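Sorting out the key drawer
Posted in August by Hudel
1 min read

So I finally took on the spare keys, and I'm stuck on which holder to keep. The oval tan board has split rings threaded all along the rim, and the tags go around it.
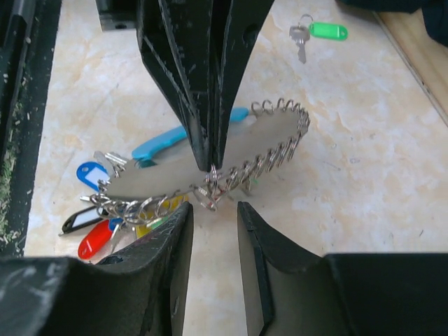
Photo: Hudel

prakus24: Love the board! But I'd ditch that many rings — mine snagged constantly.

Hudel: Noooo, the rings are the best part. The black stand has them too, big ones on one side and little ones on the other.
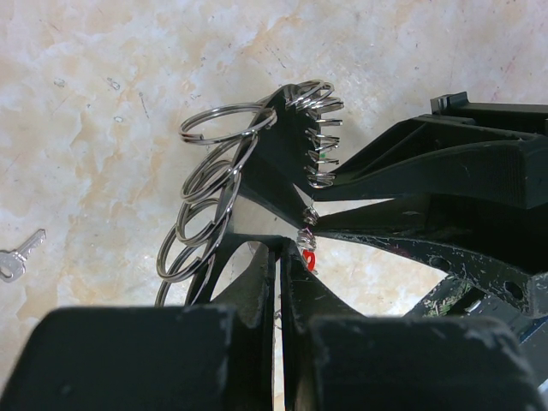 Big rings left, small rings right

friesen_keys: Disagree with prakus. Sort by ring size and you're fine. What about something for the hallway?

Hudel: There's a round mirror with rings looped along the edge (my favorite).
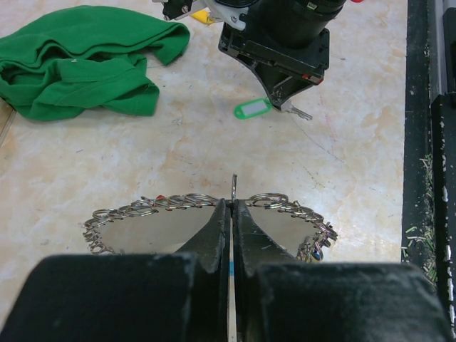 Mirror with the ring chain, green cloth behind

prakus24: Okay, the mirror wins.

Comments (3)

trarnenham: Stand for me.
mopsy400: Where do you get colored tags?
friesen_keys: Still team board.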